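Bárány House, shared kitchen and washrooms
Hygiene and safety checklist with comments

Carried out for the building users' group by Ah-rin Son. Items are marked Yes, No or Part. Comments follow where something needs doing or where last year's answer has changed. Please read it with the plan of the ground floor, as the room letters have been altered.

Consumables are covered under items 6 to 9. Wipes in soft packs are now kept in the kitchen as well as the cleaning cupboard. 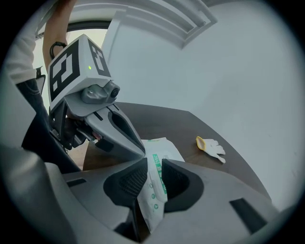 Skavden, 08/06/2026

Floors and access

1. Kitchen floor clean and free of trip hazards: Part
The mat by the back door has curled at one corner. Tape has been tried and does not hold. Replace with a heavier mat.

2. Fire door closes fully from any position: Yes
The closer was adjusted after the last visit. It still shuts hard, so warn anyone carrying trays.

3. Corridor clear to its full width: No
Two folding tables and a pushchair were stored against the wall by Room C. The tables were moved during the visit. The owner of the pushchair has been asked to use the porch.

Water

4. Hot tap at kitchen sink reaches working temperature: Yes
Reading taken after one minute: 54 degrees. The far washroom gave 51, which is acceptable but lower than the last reading. Check again in July.

5. Little-used outlets flushed weekly and logged: Part
The log has gaps. The shower in the old changing room is used by hardly anyone and is the one most often missed. The sheet will be moved from the office to the back of the shower room door.

Cleaning materials

6. Chemicals locked away and in their original containers: Part
The cupboard was locked. One spray bottle had a handwritten label that could no longer be read. Contents disposed of.

7. Safety sheets held for every product in use: No
The sheet for the Bruvorico floor cleaner is missing. Clirnatport supplied it with the first order and can send another copy. File it under F in the red folder.

8. Wipes and small packets kept closed and off the floor: Yes
Reseal the flap after use. Wipes must go in the bin, never down the toilet. The drain was cleared in spring and wipes were the cause.
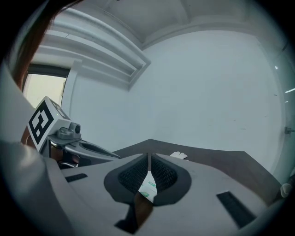

9. Paper towels and soap available at every basin: Yes
Soap in the far washroom was low. Refill from the large container and do not mix brands in the same dispenser.

Food storage

10. Fridge at 5 degrees or below: Yes
Thermometer is on the middle shelf. Several hirers leave milk behind. Anything without a name and date is to be thrown out at the end of the evening.

11. Dry goods in sealed tubs: Part
Flour and sugar are fine. An open bag of rice was found on the top shelf and removed. No sign of pests.

Electrical

12. Portable appliances tested and in date: Part
All 32 items on the register were looked at. The label on the urn has come off, though the register shows a pass. The toaster in Room B is not on the register and should not be used until it has been tested.

13. Extension leads in good order: Yes
The 2,000 watt heater must be plugged straight into a wall socket. A notice to this effect has been put on the heater itself.

Actions outstanding: items 1, 3, 5, 7, 11 and 12. Items 1 and 7 to be done before the next hiring. Signed copy in the office, top drawer.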